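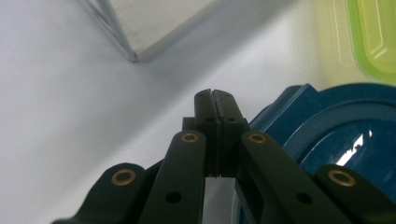
Fanned-out arms with rounded joint ends; each joint has a brass-colored bushing.

A plain bushing, also called a sleeve bearing, is a cylindrical lining placed between a pin or shaft and the hole that carries it. It has no rolling elements. The moving surface slides directly on the inner wall of the bushing, often with a film of oil or grease between the two.

Materials

Bronze is the usual choice for slow, heavily loaded joints. Brass is softer and easier to machine, and is used where loads are light. Porous bronze bushings are made from pressed powder and soaked in oil, which seeps to the surface as the part warms. Plastic bushings need no oil but soften at high temperatures - a nylon part may lose much of its stiffness at 80 °C.

Fitting

Most bushings are pressed into the housing with an arbor press. The hole is bored slightly smaller than the outside of the bushing, and the resulting squeeze holds the part in place. Pressing also shrinks the inner bore, so many shops ream it to final size afterward. Flanged types have a collar at one end that takes side loads.

Wear

Wear appears first as play in the joint. In linkages that swing through a small angle, such as 60 degrees or less, the bore wears oval because the load falls on the same area with each stroke.

See also: Ball bearing, Journal bearing, Pin joint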